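Story no. 568
Opinion: Furniture and Interiors
March 10, 2020

The showroom floor should be judged by the stool

Most writing on occasional furniture is about finish. Cream or white, gold or nickel, carved or plain: these are the terms in which a dressing table is sold and the terms in which it is returned. I think they are the wrong terms. A dressing table is a small workstation with a seat, and the seat decides whether it gets used.

1. Clearance

The usual fault is at the apron. A carved apron hangs below the drawers, and every millimetre of carving is taken from the space for the thighs. Makers in the ornate style, Andari among them, publish the overall height of the table and the overall height of the stool. Neither figure is of use without the height of the underside. A buyer who has a tape measure can get this in the shop. A buyer using a catalogue can't, and the catalogue is where the figure is needed.

My own rule is to allow 3 cm more than seems necessary, as cushions vary and people sit differently in the evening from how they sit in the morning.

2. Drawers

Wide drawers look generous but are poor at holding small things upright. A drawer 50 cm across with no dividers becomes a tray in which everything slides to the back. Side drawers are better for daily items and are usually given the smallest share of the front. A single central knob on a wide drawer is also a weak arrangement: pull it slightly off line and the drawer racks. Two knobs cost little. The Skutasel range had two on every wide drawer until it was restyled last April, and the older pieces still run straighter.

3. Display

Shops tuck the stool under the table because it saves floor. It also hides the one test worth making. Alvarado, where I did most of my looking for this piece, has a large floor with plenty of overhead light, and the stock can be walked round. I would still ask for the stool to be pulled out, sat on, and pushed back by the customer before any price is mentioned.

Pale upholstery needs the same plain treatment. A patterned fabric with a slight shine shows wear on the front corners first, where the legs brush it. A spare cover should be offered at the point of sale.

A cream vanity table with its stool under it, then a crinkled package held over the shop floor:
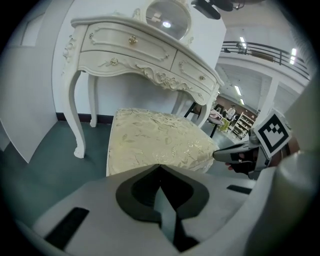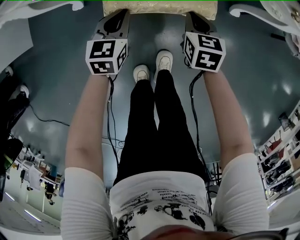
4. What a label should say

Four measurements would do: height to the underside of the apron, height of the stool with the cushion compressed, internal depth of each drawer, and the distance from the seated eye to the mirror. Kanau prints the first two on its bedroom range. The label is 100 mm wide and has room for the others.

None of this is an argument against carving. Scrollwork can go on the drawer fronts, where it takes nothing from the sitter. The apron should be shallower, and the price tag should be tied somewhere other than the knob.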